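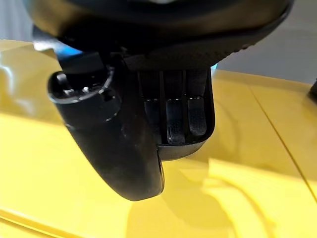 4. Evaluation of the Narkis gripper kit

4.1 Kit and installation

The Narkis kit is sold by Sornham as a complete end-of-arm package for small robot arms. It contains the gripper, a wrist camera with its bracket, one cable for power and data, a set of spare pads and a license for the configuration software. We bought the kit through the normal sales channel and paid the list price. The seller had no influence on the test plan and did not read this paper before submission.

The installation was done by two persons of our group, S. Cui and E. Nzioka, who had not used the product before. They received only the printed manual. The mechanical part was finished in less than one hour. The software part took the rest of the working day, and most of this time was spent on one problem: the manual gives the order of the calibration steps differently from the order which the software requires. If the camera is calibrated before the tool offset is entered, the program accepts the values but stores them with respect to the wrong point. We reported this to Sornham in January and received a corrected page of the manual by e-mail.

4.2 Test procedure

The tests were carried out at our laboratory in Flokstead. We selected 6 object types from the parts which are handled every day in the attached workshop: a bottle cap, a hex key, a folded cloth, a plastic bag with screws, a cable clip and a flat steel washer. Each object was placed by hand inside a marked area, and its orientation was changed between trials following a list prepared in advance. In total we performed 400 trials. A trial was counted as successful if the object was lifted, carried to the target tray and released there without help from the operator.

Gripping force was left at the factory setting for all objects. This choice is not optimal for every object, but we believe it is closer to what a new customer will do in the first weeks. The camera exposure was set to automatic for the same reason.

4.3 Results

Over all objects the success rate was 90 percent. The failures were not spread evenly. The washer was the most difficult object, as the fingertip must come very near to the table to reach its edge, and a small error in the height is enough to miss it or to push it away. The cable clip was sometimes lifted correctly but then rotated between the pads during transport. With the cloth and the bottle cap we observed only single failures, and these had no common cause that we could find.

Figure 4. Wrist camera view at close distance over a glossy yellow surface. The curved finger is on the left, and the plate with three rubber pads is to the right of it. A dark, blurred reflection of the gripper is visible on the surface.

Figure 4 illustrates a difficulty which we did not expect when we planned the tests. At close distance the gripper occupies a large part of the view, and on a glossy surface its own reflection occupies another part. The object detector delivered with the kit was in some trials confused by such reflections and by glare, and it reported an object where none had been placed. After we covered the work surface with matte paper, the false detections stopped. We did not include the trials on matte paper in the success rate given before.

The wear of the rubber pads was inspected by K. Stankevičius after the last trial. The edges were slightly rounded, but the grip on the hex key was not weaker than on the first day - at least not in a way our force gauge could measure. Changing a pad needs 2 screws to be loosened and can be done without removing the gripper from the arm.

4.4 Comparison with earlier work

Lu describes a similar evaluation with a parallel gripper and reports fewer failures on flat objects. A direct comparison is difficult, as that study used a soft mat below the objects, so the fingertips could press into it without damage. On a hard table the height must be controlled more exactly. We plan to repeat the washer trials with a mat of the same kind and with the second firmware version, which was released when our measurements were already complete.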